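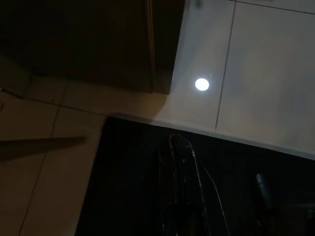
Zevenix has confirmed the format, schedule and participation rules for the second season of Irnness, the residential celebrity competition produced by Janevski and carried on the Tino streaming service. The new season opens in March and runs for 40 days. Participants will again live on a closed set built inside a former hotel, where the interior has been redesigned between seasons. Surfaces on the new set include large rectangular tiles with a slight sheen, divided by thin dark grout lines and reading pale off-white in the light and a warmer beige in shadow. The list of participants will be published on Tino at 8 p.m. on the evening before the first episode and will not be released to media outlets in advance.

Season two keeps the basic structure of season one. Public figures from television, music, sport and online media enter the house on the same evening and remain there without telephones, internet access or news. Viewers vote on who stays. The participant who receives the most votes in the final episode wins the prize fund, half of which is paid to a charity named before entry.

Changes to the voting system

The main change concerns how votes are cast and counted. In season one, viewers voted to remove a participant. In season two, viewers vote to keep a participant, and the two with the lowest totals face a second vote during the live episode. The second vote stays open for 24 minutes.

Each registered Tino account can cast one vote in the first round and one in the second. Votes cannot be purchased, transferred or carried over. Accounts created after the start of a live episode cannot vote in that episode. Janevski has contracted an independent auditor to verify totals before results are read on air, and full vote percentages will be published after the final. Percentages will not be released during the season, as season one showed that weekly figures reached participants' representatives and then the press while voting was still in progress.

If a live episode is interrupted by a technical fault for longer than the second voting window, the result is held over to the next live episode. Votes already cast remain valid.

Late entries and relatives

The rules on late entries have been rewritten. Season one allowed participants to enter at any point up to the final week, and two of those entries were relatives or former partners of people already in the house. Viewer correspondence on this point was divided. Zevenix received 1567 written comments on the season through its feedback form, of which 272 dealt mainly with late entries.

Under the new rules, late entries are permitted only in the first half of the season. A relative, spouse or former spouse of a current participant may enter only if both parties gave written consent before the season began. Consent may be withdrawn at any time before entry, and the production may not disclose on air that it was withdrawn. Housemates may still discuss family members who are not taking part. Where a discussion includes a factual allegation about a person outside the house, the segment is referred to the Janevski legal team and is removed from the live feed pending review.

Participants who have signed agreements with publishers, newspapers or other broadcasters concerning a family matter must declare those agreements at the contract stage. Failure to declare is grounds for removal without payment of the remaining fee.

Broadcast schedule

Irnness will be available on Tino in three forms:

Nightly episode – edited, available from 9 p.m.
Weekly live episode – voting and results, from 8 p.m.
Live feed – continuous, with a delay, from 10 a.m. until midnight

The live feed was offered as a paid extra in season one and is now included in the standard Tino subscription. The delay has been lengthened to give the duty editor more time to act on legal or welfare grounds. Sound is muted during medical consultations, conversations with the welfare team and calls with legal advisers. No cameras or microphones operate in the consultation room.

The season one companion talk show has been discontinued. It is replaced by a short audio program, recorded after each live episode and distributed without charge. Departing participants are required to take part in one edition. Any further interviews are at their own discretion, subject to a short exclusivity period that ends at noon on the day after departure.

Participant welfare

All participants complete a medical and psychological assessment before contracts are signed, and a second assessment before they enter the house. A welfare officer employed separately from the production is on site at all hours and can require that filming of an individual stop. The decision is not open to appeal by the production.

Departing participants receive a summary of press and social media coverage about them, prepared by the welfare team and delivered in a private meeting – not on camera, as was done in three season one episodes. Support remains available after the season ends, and relatives who are discussed on air may request access to the same service.

Participants' own social media accounts must be handed to a nominated representative or suspended for the length of their stay. Representatives may post general messages of support but may not pay for promotion or publish statements about other participants. Breaches are handled first by written warning, then by a deduction from the fee.

Media access

Accredited media may request still images, episode summaries and technical information through the Zevenix press desk. Images of the bedrooms and the garden are under embargo until the first episode has been made available. Preview access to nightly episodes opens at 4 p.m. on the day of release. Preview material may not be used to report the outcome of a challenge before 9 p.m.

Visits to the set are not possible once participants have entered. Requests for interviews with departing participants should state the outlet, the preferred format and the time needed, and should be sent to the press desk before the relevant live episode. Requests received afterward are handled in order of arrival.

About the companies

Janevski produces unscripted television and holds the format rights to Irnness. Zevenix commissions and distributes entertainment programming and handles press for the series. Tino is a subscription streaming service.

Press contact: Zevenix press desk, Irnness season two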